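Ridov社区旧书修复项目 中期进展汇报
2018年10月16日

Alfredo Catacutan先生，您好！

上次给您写信还是三月，那会儿我们连压书机都没有，拿两块砧板加一摞字典顶着用（居然也压得挺平）。现在情况好多了，我赶紧把这半年的事跟您说说，写得啰嗦，您多包涵。

先说数字。项目开始时从Pellow街的旧阅览室接收了481册书，登记已经全部做完，编号、书况、缺页都写进了目录。修完上架的有68册，大部分是换书脊、补书角、重新粘衬页这类活儿。另外有30册虫蛀太厉害，我们决定先不动，装进无酸纸盒里放着，等明年请人看过再说。我心里是有点舍不得的，里面有一套地方戏唱本，字印得特别好看，可是纸一翻就掉渣，真不敢碰。

进度比计划书里写的慢。计划书上我写的是这个时候修完一百册，现在看是我估得太乐观了。慢主要慢在浆糊上，您别笑！夏天潮，自己熬的小麦淀粉浆糊放两天就发霉，六月整整一个月我们都在试配方。后来改成每次只熬一小碗，当天用完，剩的倒掉，麻烦归麻烦，书页再没起过霉点。还有就是皮纸，第一批买厚了，补上去翻页会硬邦邦地翘起来，只好拿去做书脊衬里，又重新订了薄的。

钱的方面，材料费用掉了预算的百分之五十七，比我担心的要好。省下来的主要是书架那一项，Espiritu书店关门清仓，把六个旧书架按很低的价钱让给了我们，漆掉了一些，结实得很。超支的是除湿机，原来报的那台太小，放在库房里几乎不起作用，换了大一号的。明细表我另外附上，发票都按月份夹好了，您那边要核对的话随时说。

培训班办了两期，都在Siston的活动室。第一期我讲得太多，大家坐着听了一上午，下午才摸到书，反馈表里有人写“想早点动手”，写得很客气，我看懂了。第二期就反过来，一来先拆一本没用的旧杂志，拆完再讲道理，效果好得多。年轻人学得快，有几位现在能独立做锁线了，针脚比我的还齐。

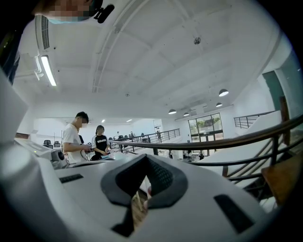 第三期我想把人数压小一点，时间拉长，分两个周末上。锁线这一步急不得，线拉松了书芯会晃，拉紧了又会把纸勒破，总得有人在旁边盯着才行。讲义也要重写，现在这份是我从自己的笔记里东拼西凑的，有些地方连我自己都要想一想当时是什么意思。

接下来几个月的打算：先把儿童读物那一批修完，这批借的人最多，破得也最花样百出，有贴贴纸的，有画胡子的，还有一本里面夹着一片压扁的饼干。然后是两本大开本的地图册，折页全断了，需要做绢托，这个我们没做过，我正在找资料自学，也想请您帮忙问问，有没有认识的老师傅愿意指点一下，路费可以从培训那一项里出。

还有一件事想跟您商量。原计划里有一笔做展板的钱，我现在觉得展板没太大意思，摆几天就收起来了。能不能改成买一台二手的裁纸机？我们现在裁书口全靠手，厚一点的书裁出来像波浪，补得再好看也白搭。如果可以改，我下个月就把申请表填好寄给您；如果不行也没关系，展板我们照做，文字稿已经有个底子了。

差点忘了，上次您问目录能不能放到网上，可以的，表格已经在整理，作者名的写法前后不统一，我还得再过一遍。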